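Teaching the Stitch

The training program at Pamier begins with an experienced operator seated at a console, guiding surgical instruments by remote control while the system records every movement of the hand. The company has collected 1,418 demonstrations of suturing to date and intends to reach 3,000 before its next round of testing in December.

Tavion Baptiste, who directs the program, regards the knot as the most demanding part of the exercise. The operator must grasp a thin thread in narrow steel jaws, keep the tension even and leave the edges of the incision lying flat.
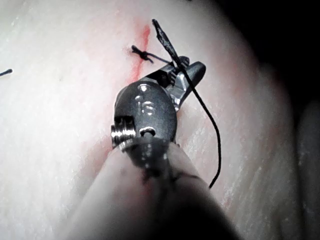 Each operator works for no more than three hours a day. Fatigue shows early in the recordings, Baptiste explains, and a model trained on tired hands will learn their hesitations.

Poor attempts are nonetheless retained. Reviewers at Eltix, the firm's data partner, mark the point at which a dropped thread or a slack loop was noticed and how the operator recovered. In the first version of the model, these corrections were left out, and the system had no means of resuming once a grasp had failed.

The current version ties a single knot under supervision. Work on a continuous row of eight stitches is under way at the Tidholm laboratory.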